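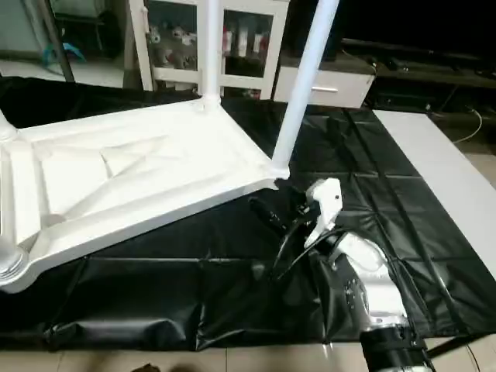

Drallach is the intake log of the Brulside animal shelter, typed up from four paper ledgers so that other rescues can use it. Each row is one animal on one day: species, rough age, who brought it in, what it came with and where it went. The "came with" column is free text and has defeated all attempts at tidying. Leads and blankets are common, a white plastic table turned legs up has been entered as a whelping pen, and 13 rows say only "attitude".

Files
intake.csv – one row per arrival
outcomes.csv – adopted, returned to owner, fostered, died
names.csv – kennel names, including all 50 cats called Smudge

Known problems
Weights before May are in whatever unit Emanuel Coman felt like. Ferrets are filed under dogs. "Zindano" in the outcome column is our foster scheme, not a disease.

Owners' names and addresses have been removed. Please don't try to put them back.

Typed by Despina Bratu and Anca Avram. Corrections to Octavian Gavrilă, who will want the ledger page number – and will ask twice.

Last updated Sat 29 November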